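Regional Identity and Public Goods
Unit 4 handout: the literacy campaign in Tisine
Instructor: Thomas Caputo

Read before the seminar. Bring the Donati tables; they are not reprinted in full.
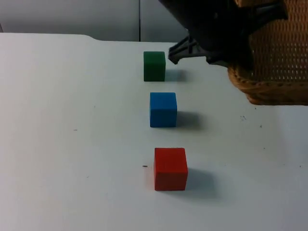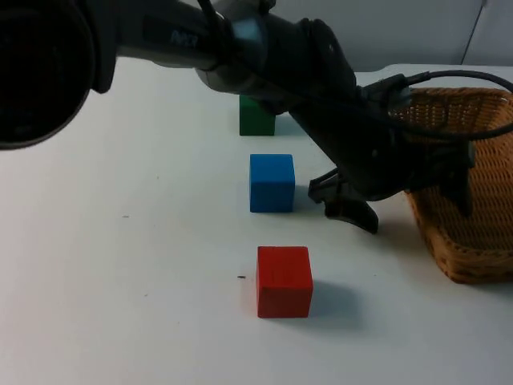 Fig. 4.1. Views of a white tabletop.

1. The question

Tisine and Flusteo are neighboring provinces with similar soils, rainfall and income per head. At the first school census Tisine had 179 village schools and Flusteo had 513. Two generations later the order was reversed in enrollment and in adult reading. The unit asks how much of the change can be credited to a shared regional identity.

2. Terms

Regional identity: a stated attachment to the province, ranked by the respondent above town, trade or faith.
Public good: a service open to all residents and paid for in common.
Literacy: the ability to read and write a short statement about daily life. The early census counted anyone who could sign a name. Do not compare the two series directly.

3. The Donati argument

Donati holds that people pay more willingly for schools when they see the pupils as their own. The evidence is a survey of 777 households in Tisine. Those who ranked the province first were more likely to have given labor or land to a school. The survey was taken after the main building period, so the direction of cause is open.

4. Objections

a) Language. Tisine taught in the home language from the first grade. Flusteo did not until much later.
b) Migration. Money sent home by workers in the port of Bumetti paid for teachers in the hill districts. Districts with no migrants built fewer schools, whatever their stated identity.
c) Pride as a result. High reading rates are now part of how residents describe themselves. A survey taken today would pick this up as a cause.

5. For the seminar

Prepare one page on objection (b) or (c). State which of the Donati tables would have to change for the objection to fail. The November paper builds on this page and carries 40 percent of the grade.

Section 6, on newspapers and reading rooms, is in the Unit 5 handout.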